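Household Linen Reuse Program
Progress report to the Plenberg Community Fund
Submitted by Dikero Textile Services, August 11, 2026

Purpose of this report

The report covers the second stage of funding, which began in February. It sets out progress in sorting, folding and distributing donated tea towels, bath towels and small table linen, and identifies two matters requiring the Fund's direction.
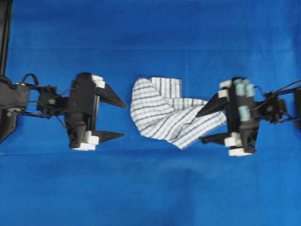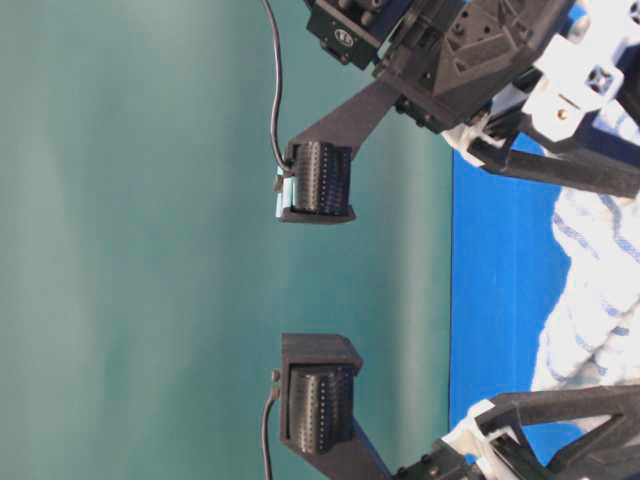
The folding standard was the main piece of work in this stage. Under the previous arrangement, each sorting site folded towels in its own way, and cartons arrived at the Brernia depot in sizes that did not fit the shelving. The new standard requires every towel to be spread flat on a plain coloured ground before folding, so that stains, thin patches and pulled threads can be found. Blue has been adopted as the preferred colour for this purpose. A white cloth with thin blue stripes, such as the crumpled one lying at the edge of the bright blue surface, remains easy to tell apart from the ground colour, and its hem can be checked without difficulty. Dark navy towels are less well served, and a pale ground is being considered for them.

Work completed

A total of 300 towels was assessed under the new standard during the reporting period. Of these, 78 were set aside for mending or for cutting down into cleaning cloths. The remainder were folded in thirds lengthwise, then in half, and passed to packing.

Cartons are now packed by type, with bath towels kept apart from kitchen linen. Each carton carries a label giving the contents and the sorting site. The first 80 cartons under this system have been received at Brernia, and the depot has reported that they stack correctly on the existing shelves.

Written instructions for the folding standard have been issued to all sites. A shorter version, suitable for display above a work table, is in draft.

Work outstanding

Mending is behind schedule. The supply of matching thread and hem tape was delayed, and 21 towels that could be repaired quickly are still waiting. The Apaza site has agreed to take on this work once supplies arrive.

The cloths used to cover the sorting tables also need attention. They are stored folded and keep their creases, and a ridge under a thin tea towel can be mistaken for a flaw in the weave. Sites have been asked to roll the covers for storage.

Matters for direction

The Fund's approval is sought to move the unspent portion of the transport allocation to mending supplies. No increase in the total grant is requested.

Direction is also sought on whether table linen should stay within the program. Demand from partner organizations has been low, and storing it takes shelf space that could be used for bath towels.

A financial statement is attached as Schedule A.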